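Movdale coffee counter changes how it packs takeaway orders

The coffee counter on the ground floor of Bonitz, the household goods store in Movdale, has a new way of packing drinks supplies for customers who order for an office or a family party. From January, such an order goes home in one paper bag with handles, and the cups and straws are kept together at a packing table until the bag is ready. Before this, customers received the cups in one sleeve and the straws in another, and many of them left something behind on the counter.

Zoi Kalogeropoulos has managed the counter for six years. She told us that the idea came from a customer who had to return twice in the same afternoon, first for the straws and later for the napkins.
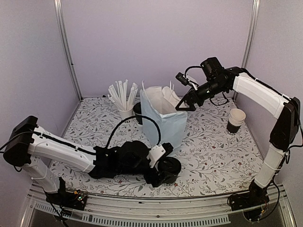
Wrapped straws, cups and a light blue bag with tissue at the packing table.

The store tried three sizes of bag before it made a decision. The largest was comfortable to fill, but the cups fell over inside when the customer walked. The smallest tore at the bottom corners. The middle size was chosen, and Evholm, a paper supplier from the same region, now delivers it every second week.
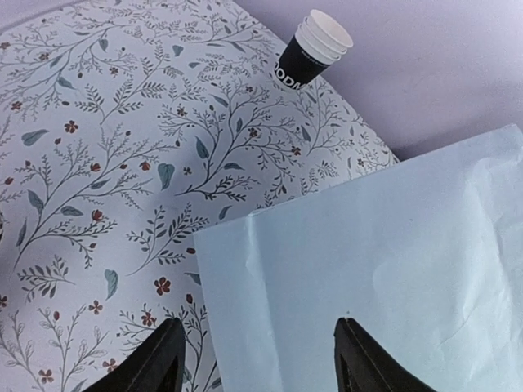

Tissue was the part that took the most discussion. Kalogeropoulos wanted to use it in every bag, while the accounting office of the store asked if it was necessary for an order of simple cups. In the end they agreed to use one sheet for each bag and to keep the color calm. Light blue tissue looks pleasant next to a flowered table covering, and the store hopes that customers will use the sheet again for a small gift. The cups remain nested when they are packed, because a stack takes less room than loose cups and the rims stay clean.

The trial was held in the late autumn, and 87 orders were packed in the new way. According to Kalogeropoulos, only 2 customers came back for a missing item, and both times it was the lids. The lids are now written at the top of the packing list — in large letters, she added.

Some customers asked if they can bring a bag from home. The counter accepts this, but the bag must be clean and must stand by itself on the table, as it is difficult to fill a bag that folds down at the sides.
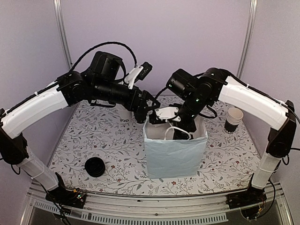 Does the bag cost extra?
The bag is included in the price when the order has a full stack of cups or more. For smaller orders the customer can buy it separately at the counter.

The handles were also a question. Tekin, the store's previous supplier, sold a bag with flat paper handles which were glued to the outside. They were cheap, but they came off when the bag was heavy. The new bags have cord handles, and the staff learned to put the heaviest stack in the middle so that the bag hangs straight. After the cups come the straws, and the tissue goes in last.

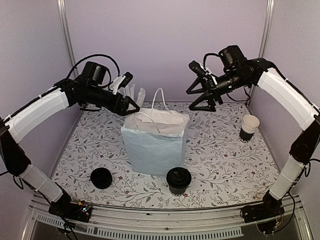 Marit wrote to us that she likes the bag very much but would prefer to have the straws in a closed wrapper of their own, since her children always find them before the guests arrive. She also asked if the counter could open before 8 in the morning, when many offices prepare their meetings.

The opening hours stay the same for now. Orders for the same day can be given at the counter until noon, and larger orders should be made one day before.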